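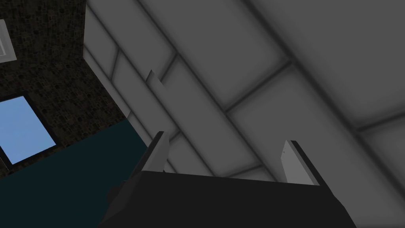
Slide 1: Office noise and ceilings

Good afternoon. Thanks to Tapio Ojala for setting up the room. I have 8 slides and we should be done by three.

Most noise complaints we get are about speech. People can work next to a fan. They can't work next to half a phone call.

Slide 2: What we measured

Prurnach office, second floor, open plan. Readings taken on a Tuesday with normal staffing. We used the 500 Hz band for the main comparison. Floor area is 3,975 square feet.

(Pause here. Someone will ask why not the average across all bands. Answer is on slide 6.)

Slide 3: Reverberation

Hard floor, glass on two sides. Sound hits the ceiling first, so start there. Carpet helps with footsteps and does very little for voices.

Slide 4: Options

Tarier panels, glued direct. Cheap, quick, hard to remove later.
Pretico hanging baffles. Better at low frequencies but the sprinklers have to be checked.
Do nothing and move the phones. Say this one seriously. It worked at Väisänen.

Slide 5: Costs

Read the totals only. Handout has the rest, 100 copies by the door.

Skip to slide 7 if we are past 2:40.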